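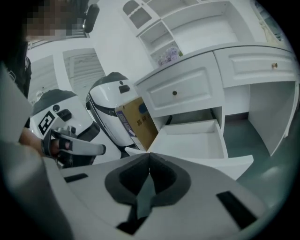
Re: [gedley-trucks] clutch drag after rebuild

Min-kyu Shim wrote:

> Put the new clutch in my Gedley over the weekend. Won't go into
> first or reverse with the engine running, grinds every time. Fine
> with it off. Bled the slave twice. Pedal feels OK but releases
> right near the floor. Bad master? Or did I get the disc in backwards??

Min-kyu,

Quick one, on my way out the door. Don't pull the trans yet. Measure travel at the slave pushrod first, helper on the pedal. Mine was way short and I had bled it 2 times too. Turned out to be air up in the master, the thing sits nose high so the bubble never leaves. Unbolt it, tip it level, short strokes til it stops burping. Then bleed the slave agian.

If travel is good then yeah, disc or pilot bearing. Disc in backwards usually makes noise tho.

Also check the firewall for flex, mine had a crack by the lower stud. Seok sells a plate for it, Zatuvstead has them too but slow shipping.

Dont slip it hard for the first 200 miles once its sorted. And keep it under 2000 rpm pulling away.

Will look for my travel numbers tonite.

Yu-na Ra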